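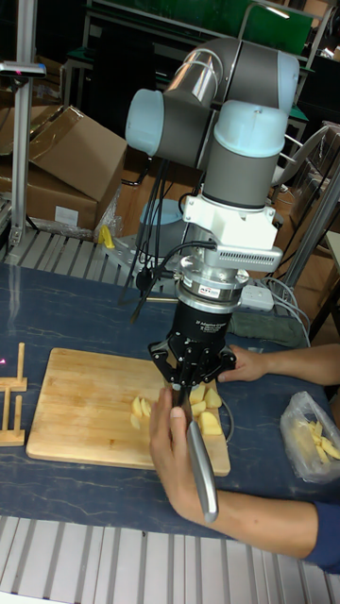
식칼과 짙은 파란색 탁자

Tang 메일링 리스트
제목: Re: 숫돌이 자꾸 배가 꺼져요 (그리고 김장 무 이야기)
보낸 곳: Tultcombe
받는 곳: 리스트 전체

안녕하세요, 답이 늦었습니다. 수요일 저녁에 메일을 읽고 바로 답을 쓰기 시작했는데, 쓰다 보니 냄비가 넘쳐서 뛰어갔고, 돌아와 보니 쓰던 글이 어디로 날아가 버렸더라고요. 다시 쓰는 김에 좀 길게 적어 봅니다. 차 한 잔 옆에 두고 천천히 읽어 주세요.

> 안녕하세요, 가입하고 나서 인사만 드리고 처음 질문 올립니다.
> 저는 Sivcombe로 이사 온 지 얼마 안 됐고, 집에서 쓰는 칼을
> 직접 갈아 보려고 Bostex 숫돌을 하나 샀어요. 그런데 몇 번 쓰지도
> 않았는데 가운데가 움푹 꺼졌습니다. 자를 대 보면 빛이 새요.
> 제가 너무 세게 누르는 걸까요, 아니면 원래 이런 건가요?
> 갈고 나면 토마토는 잘 썰리는데 무를 썰면 칼이 자꾸 옆으로
> 도망갑니다. 깍두기를 담그려고 반듯하게 자르고 싶은데 한쪽이
> 꼭 비스듬해져요. 칼 문제인지 손 문제인지 모르겠습니다.
> 그리고 하나 더요. 도마는 뭘 쓰시는지도 궁금합니다. 지금 쓰는
> 건 전에 살던 집에서 가져온 유리 도마인데, 소리가 너무 커서
> 밤에는 쓰기가 미안할 정도예요.
> 초보라 질문이 두서없네요. 미리 감사드립니다.

먼저 숫돌부터요. 가운데가 꺼지는 건 원래 그렇습니다. 안심하세요. 저도 처음엔 불량품인 줄 알고 가게에 들고 갔다가 얼굴이 빨개져서 돌아왔어요. 숫돌은 쓰면 닳는 물건이고, 사람 손은 누구나 가운데를 제일 많이 지나가게 되어 있습니다. Bostex 것은 특히 무른 편이라 잘 갈리는 대신 빨리 꺼져요. 저는 그 무른 느낌이 좋아서 계속 쓰는데, 같은 집에 사는 사람은 흙탕물이 너무 많이 나온다고 질색을 합니다.

평을 잡는 방법은 사람마다 다르니 제 방식만 적을게요. 연필로 숫돌 윗면에 격자를 죽죽 긋고, 면잡이용 숫돌에 물을 듬뿍 뿌린 다음 서로 문지릅니다. 연필 자국이 네 귀퉁이부터 없어지고 가운데가 맨 나중까지 남을 거예요. 그 마지막 자국이 사라질 때까지 하시면 됩니다. 팔이 아프면 쉬었다 하세요. 급할 것 하나도 없습니다. 저는 라디오 틀어 놓고 합니다. 면잡이용이 따로 없으면 유리판에 물사포를 붙여도 되는데, 마침 지금 쓰시는 그 유리 도마가 여기에 아주 딱이겠네요! 도마로는 은퇴시키고 숫돌 평 잡는 받침으로 새 일자리를 주시면 어떨까요.

한 가지만 더 말씀드리면, 꺼질 때까지 기다렸다가 한꺼번에 잡으려고 하면 정말 고생합니다. 칼을 갈고 난 다음에 조금씩, 설거지하는 기분으로 문질러 두시는 게 훨씬 편해요. 저는 그걸 미루다가 어느 해 9월에 하루 종일 마당에 쪼그리고 앉아 숫돌만 문지른 적이 있습니다. 다음 날 젓가락질도 못 했어요.

힘 이야기도 하셨는데, 글로만 봐서는 모르겠지만 아마 조금 세게 누르시는 것 같기는 합니다. 처음엔 다들 그래요. 칼날을 밀 때와 당길 때 중 한쪽에만 힘을 살짝 주고 돌아올 때는 그냥 얹어 온다는 느낌으로 해 보세요. 소리를 들어 보면 압니다. 슥슥 하고 일정하면 잘 되고 있는 거고, 끽 하는 소리가 나면 각도가 섰거나 힘이 들어간 거예요. 각도를 맞춘다고 동전을 끼우는 분도 계시고 클립을 쓰는 분도 계신데, 저는 둘 다 해 보고 결국 손가락으로 돌아왔습니다. 클립이 나쁘다는 말은 아니고요, 제가 자꾸 잃어버려서 그렇습니다. 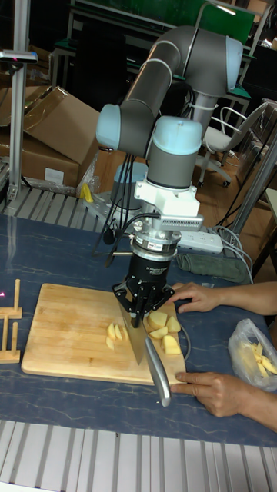 무가 비스듬히 잘리는 문제는 저도 오래 앓던 병이라 할 말이 많습니다. 토마토가 잘 썰린다니 날은 서 있는 거예요. 그런데 무는 단단하고 두꺼워서, 날이 좌우로 조금만 다르게 갈려 있어도 칼이 그 차이를 따라갑니다. 오른손잡이가 양쪽을 똑같이 갈기가 생각보다 어려워요. 오른쪽 면은 편하게 잘 갈리고, 뒤집으면 손목이 어색해서 각도가 커지거나 힘이 빠지거든요. 꺼진 숫돌에서 갈았다면 그 차이가 더 벌어졌을 수도 있고요. 그러니 숫돌 평부터 잡고, 그다음에 약한 쪽 면을 조금 더 봐 주시는 순서가 좋겠습니다.

확인은 매직펜으로 하세요. 날 끝을 따라 칠하고 두어 번만 살살 갈아 본 다음 어디가 지워졌는지 보시면 됩니다. 끝까지 고르게 지워졌으면 잘하고 계신 거고, 위쪽만 지워지고 날 끝에 색이 남아 있으면 너무 눕힌 거예요. 저는 요즘도 새 칼이 생기면 꼭 이걸 합니다. 손에 매직이 묻어서 출근하면 좀 창피하지만요.

손 문제도 아주 없다고는 못 하겠어요. 무를 통째로 세워 놓고 위에서 꾹 내리누르면 어떤 칼이라도 중간에서 휩니다. 먼저 옆면을 얇게 한 장 잘라 내서 바닥을 만들어 주세요. 그 평평한 면을 도마에 붙이고 앞으로 밀면서 써는 겁니다. 그러면 무가 구르지 않으니까 손이 긴장을 안 해요. 우리 어머니는 그런 것 없이도 척척 써셨는데, 저는 아직도 바닥을 만들고 시작합니다. 잘라 낸 얇은 조각은 국에 넣거나 그 자리에서 집어 먹습니다. 가을무는 그게 제일 맛있어요.

칼이 단단한 것에 끼어 멈췄을 때 비틀어 빼지 마시라는 말씀도 드려야겠네요. 저는 늙은 호박을 자르다가 그렇게 해서 이가 나갔습니다. 좋아하던 칼이었는데 한동안 서랍을 열 때마다 속이 쓰렸어요. 끼면 무나 호박을 통째로 살살 들어 칼등 쪽을 조금씩 흔들지 말고, 그냥 똑바로 위로 빼서 다른 쪽에서 다시 들어가시면 됩니다.

도마는요, 여기 리스트에서 몇 년째 끝이 안 나는 논쟁거리라 조심스럽습니다만, 저는 나무파입니다. 나무는 날이 닿을 때 조금 받아 주는 느낌이 있고 소리가 둥글어요. 밤에 파를 썰어도 아랫집에 미안하지 않습니다. 대신 물에 담가 두면 안 되고, 씻고 나면 눕히지 말고 세워서 양쪽이 같이 마르게 해 주세요. 저는 한번 창가에 눕혀 놓고 여행을 갔다가 그릇처럼 휜 도마를 만났습니다. 과일을 담아 놓으면 예쁘긴 하더라고요.

플라스틱 도마 쓰시는 분들 말씀도 맞아요. 고기나 생선을 자주 다루시면 하나쯤 따로 두시는 게 마음 편합니다. 저희 집도 생선용은 플라스틱이에요. 유리는 소리도 소리지만 칼날한테 너무 가혹하니 이건 편을 들어 드릴 수가 없네요. 애써 가신 날이 한 끼 만에 무뎌집니다.

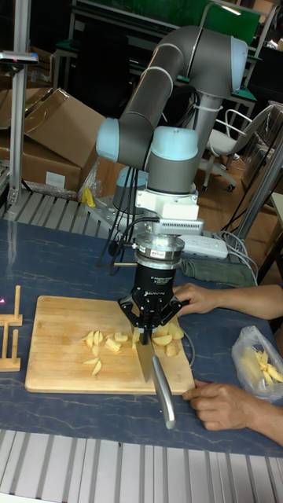
나무 도마와 칼날이 아래로 향한 식칼

나무 도마에 기름 먹이는 것도 물어보실 것 같아서 미리 적습니다. 식용으로 나온 미네랄 오일을 얇게 바르고 하룻밤 두었다가 마른 천으로 닦아 내면 됩니다. 들기름을 바르는 분도 계시는데 저는 냄새 때문에 한 번 하고 말았어요. 사과를 썰었는데 나물 맛이 났습니다. 얼마나 자주 하느냐는 집마다 달라서, 물을 떨어뜨려 봤을 때 방울로 안 맺히고 쑥 스며들면 그때 해 주세요.

그리고 깍두기요! 이 이야기를 하고 싶어서 여기까지 왔습니다. Sivcombe 쪽이면 토요 장터에 무가 나올 텐데, 길쭉하고 하얀 것 말고 위쪽이 푸르스름하고 통통한 것이 나오면 얼른 집으세요. 오래 안 있습니다. 저는 지난번에 무 5킬로를 사서 담갔는데 식구들이 거의 13일 만에 다 먹어 버렸어요. 소금은 짜다 싶게 말고 살짝만, 절인 다음에 헹구지 않고 물만 따라 버립니다. 설탕 대신 배를 갈아 넣는데 배가 없으면 사과도 괜찮고요. 새우젓을 못 구하시면 액젓만 넣으셔도 돼요. 저희 집은 찹쌀풀을 안 쓰는데 이건 또 집집마다 말이 다르니 다른 분들이 거들어 주실 겁니다. (찹쌀풀 이야기로 또 몇 주 시끄러워질까 봐 살짝 겁이 나긴 하네요.)

써는 크기는 취향이지만 처음엔 조금 크다 싶게 써세요. 절이면 줄어듭니다. 그리고 조금 비스듬한 조각이 섞여도 익고 나면 아무도 모릅니다. 저희 집 깍두기는 늘 모양이 제각각인데 그래도 밥은 잘 넘어가요.

참, 예전 글을 찾아보시려면 리스트 보관함에서 542번 글부터 읽어 보세요. 숫돌 평 잡는 이야기가 길게 이어지는데, 중간에 누가 커피콩 이야기를 꺼내는 바람에 한참 옆길로 새지만 뒤로 가면 다시 돌아옵니다. 물사포 번호에 대해서는 그때 나온 답들이 저보다 훨씬 자세해요.

하나 여쭤볼 게 있습니다. 사신 숫돌이 물에 미리 담가 두는 종류인지, 물만 뿌려서 쓰는 종류인지 알려 주실 수 있을까요? Bostex에 둘 다 있는데 겉모양이 비슷해서 저도 헷갈린 적이 있어요. 담그지 말아야 하는 걸 오래 담가 두면 물러져서 유난히 빨리 꺼집니다. 상자 옆면에 작게 적혀 있을 거예요. 상자를 버리셨으면 물에 넣어 보고 기포가 한참 올라오는지 보시면 대충 짐작이 됩니다.

그리고 다음 달에 Tultcombe 도서관 뒷방에서 칼 가는 모임을 합니다. 저녁 5시부터고, 칼은 수건에 돌돌 말아서 가방에 넣어 오시면 돼요. Sivcombe에서 버스로 오시면 정류장이 바로 앞입니다. 숫돌도 들고 오세요, 같이 문질러 봅시다. 직접 보면서 하면 메일로 열 줄 쓸 것이 한마디로 끝나기도 하고, 무엇보다 갈고 나서 다 같이 양파를 썰어 전을 부쳐 먹습니다. 저는 사실 전 먹으러 갑니다.

혹시 갈다가 잘 안 되면 또 메일 주세요. 두서없다고 하셨지만 궁금한 게 다 적혀 있어서 답하기가 아주 편했습니다. 저야말로 두서가 없네요. 밥이 다 됐다고 부르는 소리가 나서 이만 줄입니다.

Tultcombe에서, 나무 도마파 드림

추신. 면잡이용 숫돌은 새로 사지 마시고 모임에서 한번 빌려 써 보고 정하세요. 집에 노는 것이 하나 있으니 가져다 놓겠습니다.

--
Tang 메일링 리스트
답장은 리스트 전체로 갑니다. 개인 답장은 받는 주소를 바꿔 주세요.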